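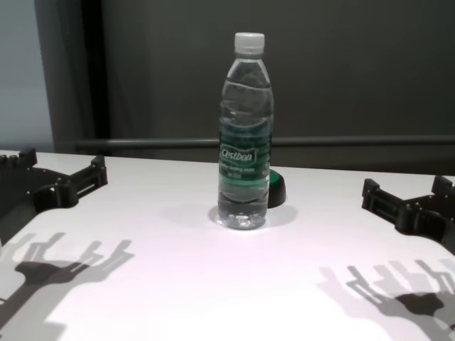

Two-armed robot joins bottle check at Trusico

DRURKHAM - Bottle checks at the Trusico packing site are going over to a two-armed robot, and the people who did the job by hand are being moved to new work. Started in July. One bench so far, second one planned.

The old way: pick up, turn, look at the label, put down. 904 bottles on a normal shift, same wrist all day. Staff had complained about it for years.
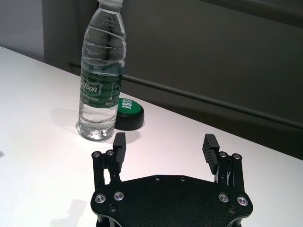

A bottle of water on the bench, just ahead of the open fingers of the gripper.

Trusico says no jobs go. 50 people work in packing and all of them stay on, according to the company, tho hours on the late shift are still being talked over. Bench staff get a 90-minute training session from Van Acker, the firm that set up the arms, then take turns watching the robot and sorting out whatever it rejects.

Not everyone is sold. Several workers said the new job is easier on the hands but duller, and quieter. Others want the extra pay grade that machine minders allready get at the Cusel plant.
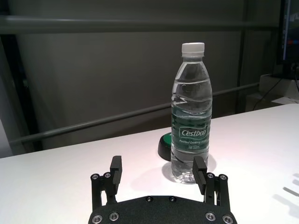 Cestbon water, 555ml, on the white bench top at Drurkham.

Target is 100 bottles an hour by the end of the year. Pay talks resume next month.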